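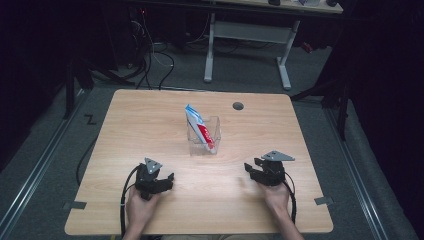
「サロン専売」と書かれたシャンプーを、私はもう何年も疑いの目で見ている。美容室でしか買えない、美容師が認めた、プロの現場で選ばれた。そういう文句がボトルの正面に並ぶと、それだけで値段に納得してしまう人が多いらしい。歯みがき粉で同じことをやる人はあまりいない。透明な小さい箱に斜めに突っ込んである、白と水色と赤のチューブ。あれを見て「これは歯科医院でしか手に入らない品だろうか」と考え込む人がどれだけいるだろう。たいていは味と値段で選んで、なくなればまた買う。毎日使って水で流すという点ではシャンプーも似たようなものなのに、髪の話になると急に、専門家の許可がいるような気分にさせられる。

そもそも「サロン専売品」というのは法律上の区分ではない。化粧品か医薬部外品かという区分はあるが、専売かどうかは流通の決めごとであり、売り手がどこに卸すかの話だ。中身の基準を示す言葉ではないのだから、専売だから良い、市販だから悪いという比べ方は最初からできない。もちろん専売品の中に良いものはあるだろう。市販品の中にもある。私が引っかかるのは、売り場の名前が品質の証明のような顔をしていることである。

先日、通っている美容室でAliyuというシャンプーを勧められた。洗髪台で使ってもらったときの感触は確かによかった。ただ、あの場で感触がよくない製品というものに、私は出会ったことがない。他人の手で、たっぷりの湯で、時間をかけて洗ってもらい、そのあとトリートメントをつけて、技術のある人が根元から乾かしてくれる。仕上がりのうちどこまでがシャンプーの手柄なのか、座っている客には分けようがない。美容師のほうも、分けて説明してくれたことはない。

会計のときに値段を聞くと2,819円だった。高すぎるというほどではない。だからこそ迷う。カラーとカットの代金を払う直前で、金銭感覚が少し緩んでいるところに出てくる数字としては、なかなかよくできている。その日は買わずに帰り、家でTrivuvportという通販サイトをのぞいたら、同じ名前、同じ容量と書かれた品が1,838円で出ていた。専売のはずのものが、である。

この話を美容師にすると、返ってくる答えはだいたい決まっている。ネットのものは正規のルートではない、古い在庫かもしれない、偽物かもしれない。その可能性は私も否定しない。実際、出品者の素性が分からないものを頭皮につける気にはならず、注文はしなかった。けれども、客の側から見れば妙な理屈でもある。専売であることが安心の根拠だと言いながら、その専売が守られていない責任は、安いほうを見つけた客の不注意ということになっている。流通の管理ができていないのなら、まず売り手が困るべきだろう。

成分表の読み方についても言いたいことがある。最近は美容室のほうから「裏を見てください」と言ってくる。市販品は洗浄成分が強い、うちのはアミノ酸系だ、という例の説明だ。化粧品の全成分表示は原則として配合量の多い順に書かれるが、1パーセント以下のものは順番を問わない。何がどれだけ入っているかまでは、あの小さな文字からは読み取れない。洗浄成分にしても、組み合わせや濃度で使い心地は変わる。成分の名前をひとつ指さして「これが入っているからだめ」と断言する人を、私は信用しないことにしている。逆に「これが入っているから良い」も同じ理由で信用しない。

もっと困るのは、不安の売り方である。Uderoという店に一度だけ入ったとき、椅子に座って間もなく「頭皮が硬いですね」と言われた。硬いと何が起きるのかと聞くと、説明はあいまいになり、いつのまにかZoveckという頭皮用ローションの話に移っていた。こちらは2,431円で、シャンプーと一緒に使うのがお勧めだという。柔らかい人の頭皮がどんなものか、私は触ったことがないので比べられない。言った本人がどういう物差しで硬いと判断したのかも、最後まで分からなかった。かゆみや赤みが続くのなら皮膚科に行けばいい。そうでない人に、名前のつかない不調をひとつ持たせて帰らせるのは、商売としては上手でも、感心はしない。

こう書くと、美容師を敵に回しているように読まれるかもしれない。私は髪を切る技術にはきちんと金を払いたいと思っている。むしろ技術料が安く抑えられすぎていて、その穴を物販で埋めようとする店が出てくるのではないかと疑っている。もしそうなら、カット代を上げてもらったほうがよほど気持ちがいい。シャンプーを断るたびに、担当の人の成績に響くのだろうかと考えながら上着を受け取る、あの数分間がなくなるのなら、上乗せ分は喜んで払う。

では何を使えばいいのかと聞かれることがある。私の答えは面白くない。今使っているもので困っていないなら、替える理由は特にない。困っているなら、小さいサイズを買って2週間ほど使い、合わなければやめる。美容室で勧められたら、少量を分けてもらえるか聞いてみるといい。快く出してくれる店もあれば、急に口が重くなる店もある。後者で大きなボトルを買う必要はないと思う。

ついでに言えば、口コミの点数も当てにしていない。髪の太さも、染めた回数も、住んでいる土地の水も違う人たちの星を平均して、何が分かるのか。「人生が変わりました」と書いた人が、その後も同じシャンプーを買い続けているのかどうか、私はそちらのほうを知りたい。

うちの浴室には今、駅前の薬局で買った詰め替え用が入っている。香りが少し強いのが不満で、次は別のものにするかもしれない。

5月6日（金）　文：本欄筆者
シェア 2　コメント 0
ホーム　コラム　ヘアケア　スキンケア　お問い合わせ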